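January 7, 2024
Genji Fukuda
2 min read

Bin day! I've wanted to sort out the small-object set since November, and this morning I finally got the Durnedia crate down from the top shelf and went through the lot on the bench by the window.

The inventory sheet says 701 pieces. I stopped checking it against the real thing fairly early, because half the entries are useless ("toy, red"?). New rule for my own entries: color, what it is, and one thing that sets it apart from its neighbors. It's slow, but what a difference when you go looking for something.

The plastic animals are easily my favorites. They have legs and ears and odd balance points, so they never lie the same way twice when you tip them out (try it, it's great fun). The flat, slim things are a different problem. They slide up against the wall and stay there, and you need a fingernail to lift them. I put 16 of those in the Saha tray so we can mix them in on purpose.

Also had a good look at the gray bin. I love how worn it's getting! The floor is really scratched up now, worst in the middle and toward the front, and you feel the roughness with your palm. Jorari can send a new one, but I'd like to keep this one going. Small things sit differently on the rough part and I want to try the same handful on both kinds of floor. 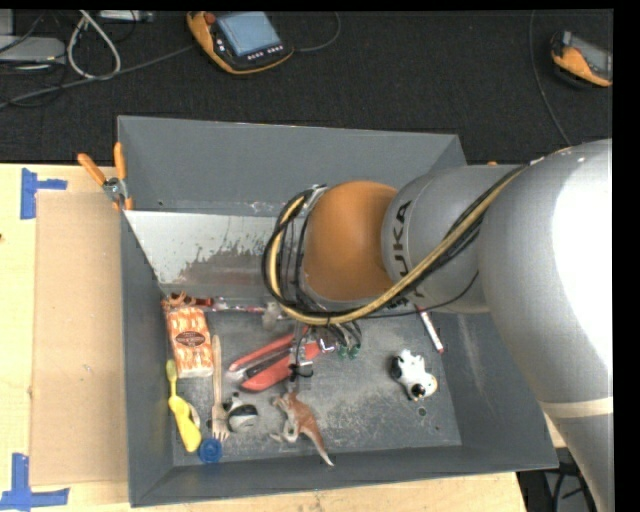

Gray bin on the wooden tabletop, small pieces along the back, black-and-white animal to the right.

Left to do: relabel the Drundard box, find the lid for the Saha tray, wipe down the second shelf. Nearly 2,377 lines in the old spreadsheet if you include the duplicates, so that cleanup gets its own afternoon. Starting with the animals.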